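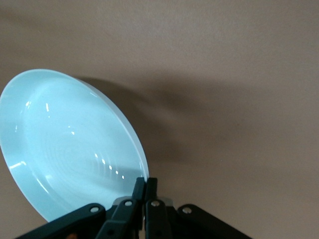 Unit 4. Glazed Tableware: Form, Surface and Handling

Reading before class: the Tondside glaze sheets and the section on rims in the course reader. Bring the worksheet from Unit 2.

4.1 Terms

Rim: the outermost band of a plate or dish. It may be flat, raised, rolled or cut.

Well: the floor of the piece, inside the rise of the wall.

Wall: the curved part between well and rim. On a flat dinner plate the wall is short. On a coupe or shallow bowl it runs into the rim with no clear break.

Foot: the ring or pad on the underside that carries the weight. It is wiped free of glaze before firing unless the piece is fired on stilts.

Throwing rings: concentric or spiral ridges left by the fingers or a rib during throwing. Similar rings can be molded or jiggered into factory ware, so their presence is not proof of handwork. Check the foot and the underside before making an attribution.

4.2 Plate or bowl

The line between a deep plate and a shallow bowl is a matter of convention. In this course a piece is recorded as a dish when the wall is clearly curved and the depth is less than one quarter of the width. Catalogs differ. Fustitz lists such pieces under plates; Enriquez lists them under low bowls. When citing a catalog entry, give the catalog's own term first and the course term in parentheses.

Depth is measured from a straightedge laid across the rim to the center of the well. Do not measure at the foot of the wall, where glaze may have pooled.

4.3 Pale glazes

Pale blue and turquoise glazes are harder to record than dark ones. Three conditions should be noted each time.

Light source. A glossy pale glaze reads as white wherever it reflects the lamp directly. Take the color from an area with no highlight, and write down the type of lamp.

Thickness. Where a tinted transparent glaze lies thicker, the color is deeper. Ridges thin the glaze and grooves collect it. With a strongly tinted glaze the rings show as lines of color. With a faint tint they may show only through the way reflections bend across them.

Shade. The turn between wall and well falls into shadow under side light and looks grayer than the rest. Do not record this as a second color. Turn the piece a half turn and look again; shading stays with the lamp, and a true color change moves with the piece.

4.4 Reading highlights

A highlight on a smooth curved surface follows the curve. A long streak along the rim indicates an even glaze in that area. A streak that breaks up or wavers should be checked for pinholes, dust, crawling or an underlying ridge. A row of small bright points across the well is normal on ringed ware and is not a fault.

Procedure:
Set one lamp at the side, low.
Tilt the piece slowly until the highlight crosses the whole well.
Mark any break in the highlight on the outline drawing.
Repeat with the piece turned a quarter turn.

A fingertip check follows the visual check. Crazing usually cannot be felt. Chips and pinholes usually can.

4.5 Handling

Most edge damage in the study collection dates from storage and washing. The rim is the weakest part of a plate and takes the first contact in any knock. Support the foot with one hand and steady the rim with the other. Remove rings and watches. One piece is carried at a time.

Storage is flat, foot down, with a felt or paper disk between pieces. Stacks on the Somero shelving are limited to 17 pieces of the same width. Mixed widths are not stacked. A dish with a curved wall is never nested in a smaller one, as the load then rests on the wall.

Washing: lukewarm water, mild soap, a plastic basin. Dry with a lint-free cloth and leave upright in the padded rack until the foot is dry. An unglazed foot holds water longer than the face does.

4.6 Recording exercise

Work in pairs. Each pair draws one dish from tray 963. Complete the record form in this order: form, width, depth, rim type, surface texture, glaze color, gloss, faults, foot, marks.

Glaze color is given in plain words with one modifier, for example "pale turquoise, cool." Trade names are not accepted. If the two observers disagree on color, enter both readings and the lamp type.

Draw the profile at full size. The wall thickness is taken with calipers at the rim and halfway down the wall. Show the glazed area with a solid line and the bare area with a broken line.

Forms are due at the start of Unit 5. Return each dish to its own slot in the tray, with the disk under it.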